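Drirwood Tenants' Laundry and Linen Store: Progress Report to the Perkel Fund
Reporting date: September 14, 2024

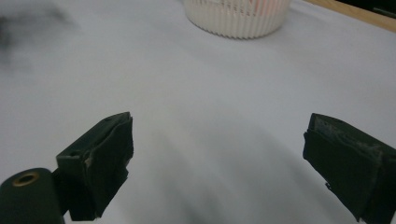
The grant covers the first year of the linen store at Drirwood, including stock, shelving, a replacement dryer and the water softening unit. Spending to date is £3,935. The stock line was budgeted at £3,000 and has been spent in full. The remainder went on shelving and the deposit for the softener.

Stock
The store holds 300 sheets, all plain white cotton. Fitted sheets were dropped from the order after the supplier, Zulu, changed its pack sizes. Flat sheets fit every bed size on the estate and can be pressed in the existing machine. Pillowcases were bought from the same supplier and arrived two weeks later than agreed. No charge was made for the second delivery.

Laundering
Washing is carried out at 60 degrees, with a second rinse on items returned from the short-stay flats. Greying was noted on the first batches and traced to hard water. A test of the supply confirmed this. Until the softener is fitted, detergent is dosed at the upper end of the maker's range, and the cost per load is higher than the figure in the application.

The dryer has not been replaced. The model specified needs a wider flue than the present wall opening allows, and the landlord's consent for the work is still awaited. The old dryer remains in use on the low setting only.

Records
Issues and returns are now logged in Zustness, which replaced the paper book in the spring. Entries from the paper book have been copied across, apart from six pages with no dates. Losses are within the allowance set out in the application.

Variation requested
We ask the Fund to agree to the dryer line being carried into the next period, with no change to the total. If consent for the flue is refused, we will submit a quotation for a condenser model.

Next period
The softener is due to be fitted in October. Water will be retested after fitting and the detergent dose reset. A revised cost per load will be included in the next report.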